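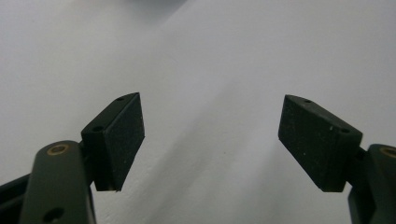

When do players set a deposit limit on a bingo site? Most of them set one at registration, when the form asks for it, and few go back to it later.

Figure 2. Two dark green gripper fingers, open, against a pale grey-white background.

Home Papers Methods Data Contact
April – Matěj Říha
9 min read

4. Deposit limits at registration and after

The records come from three bingo sites, Stilo, Isesik and Montoya, all of which run on the Flondadel account system. The sites share a cashier page but have separate registration forms. We received 2,681 account histories with names, addresses and card details removed. Accounts closed before a first deposit had already been left out by the operator, and we could not recover them.

Each site handles the limit question in its own way. On Stilo the player has to pick a monthly limit or tick a box saying that none is wanted. Isesik shows the same box but lets the player skip the page. Montoya leaves the limit out of the form altogether and puts it in the account menu, under a heading that also covers marketing messages and password changes.

Limits were most common on Stilo and least common on Montoya. This is the order we expected, but it should be read with care. Montoya draws more of its players from other bingo sites, and some of them may have had a limit elsewhere which they saw no need to repeat.

Where the form offered preset amounts, players mostly took one of them. The two highest presets, 1,000 and 2,000, were chosen by a small group who rarely came near them in any month on record. A limit this far above normal spending does little to slow a player down. We still treated these accounts as having a limit, as the operator does in its own reports.

Changes after registration were rare on all three sites. Players who did make a change were more likely to raise the limit than to lower it. Raising it brings a waiting period and a second confirmation – lowering it takes effect at once. Several accounts show a raise requested and then left unconfirmed, and we counted these as no change. The records give no reason for a request, so we cannot tell a change of mind from a missed email.

Time of day is stored with each request, but the three sites wrote it in different ways and we did not use it. The wording of the limit page was also revised on Isesik during the period covered. Section 5 looks at accounts opened before and after that revision.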